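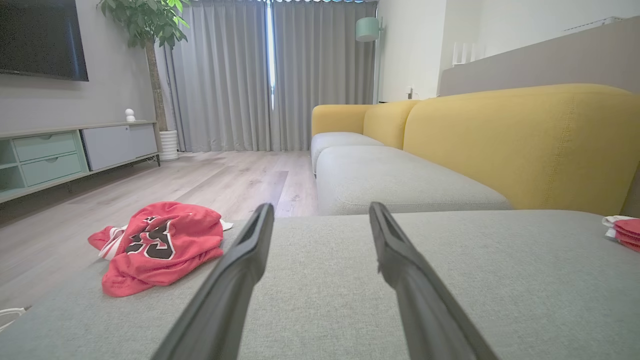
News > Walks and Outdoors > Press releases

New riverside walking route between Brarkgate and Nultetti opens in July

Brarkgate, July. The Stekaler Walking Association is pleased to announce the opening of a new marked walking route along the river Shehata. The route begins at the old goods yard in Brarkgate and ends at the ferry landing in Nultetti. It has received the name Shehata River Path and it is free for everybody to use, on all days of the year when the water level allows it.

Until now, the walkers who wanted to go from Brarkgate to Nultetti on foot had to follow the road for a large part of the way. The road is narrow, it has no pavement after the last houses, and in the summer months there are many lorries from the gravel works. The new path stays on the river side of the fields almost all the time. Only at the mill it is necessary to cross the road, and at this place the district has painted a crossing and lowered the speed limit.

Marking and surface

The route is marked with 76 wooden posts. Each post carries a yellow band and a number, and the numbers go up in the direction of Nultetti. A walker who needs help can give the number of the nearest post on the telephone, and the rescue service has received the same numbers on its maps. At junctions with farm tracks the posts have also an arrow. We ask the public kindly not to hang notices or lost gloves on the posts, as these cover the numbers.

The surface is different from section to section. From Brarkgate to the mill it is fine gravel, and it can be used with a pushchair when the weather has been dry for some time. After the mill the path becomes a normal field path with grass and roots. In the alder wood there are boardwalks over the wet ground, and these can be slippery in the morning. Solid shoes are recommended for this part. Between the alder wood and the ferry landing the path climbs a little over the bluff, from where there is a wide view over both banks of the river and, on clear days, to the hills behind Stekaler.

How long does it take

A person of usual fitness should calculate 5 hours for the complete route in one direction, with a short rest included. For those who prefer a smaller outing, it is possible to walk only to the mill and return by the same way, which takes 2 hours. There is a bus stop at the mill, but the bus does not run in the evening, and the timetable should be looked up before the start. The last ferry from Nultetti back over the river leaves at 6.30 pm in the summer timetable. Walkers who begin after midday in Brarkgate will normally not reach it.

Drinking water is available at the goods yard and at the ferry landing. There is no water and no shop between these two points. Toilets can be found at both ends and, from spring to autumn, behind the mill.

Protection of birds

A part of the bank below the bluff is a nesting place for sand martins and kingfishers. In the nesting season the small side path which goes down to the water at this place is closed with a rope. The main path remains open. Dogs are welcome on the whole route but they must be kept on the lead between the mill and Nultetti, also outside of the nesting season, as there are sheep in the meadows. Bicycles and horses are not permitted on the boardwalks.

The association has agreed with the landowners that camping and open fires are not allowed along the path. Persons who wish to stay overnight can ask for a place on the meadow next to the ferry landing, where a small fee is taken.

How the path was made

The idea for a path on this side of the river is old, and parts of it follow the track which was used for pulling boats upstream. The preparation took several years, mostly for the reason that the land belongs to many different owners. The clearing of the bank, the building of the boardwalks and the setting of the posts needed about 2,000 hours of work. The larger part of this was done by members of the association during the winter, when the ground was hard enough to bring in the timber. The association thanks all landowners who have given their permission, and also the sawmill in Stekaler for the larch wood.

Opening walk

The path will be opened with a common walk in July. The group meets at 9 am at the goods yard in Brarkgate and goes together up to Nultetti, with a midday rest at the mill. Soup and bread will be offered there, and everyone should bring an own cup and spoon. Participation is free of charge and a registration is not needed. In case of a flood warning the walk will be moved to a later date, and this will be written on the notice boards in Brarkgate and Nultetti.

A folded map of the route can be taken without cost from the library in Brarkgate and from the ticket window of the ferry. It shows the post numbers, the bus stop and the closed side path.

Contact for press and public

Stekaler Walking Association, path office, at the goods yard in Brarkgate. The office is open in the mornings until noon. Damaged posts or fallen trees can be reported at the same place, if possible with the number of the post.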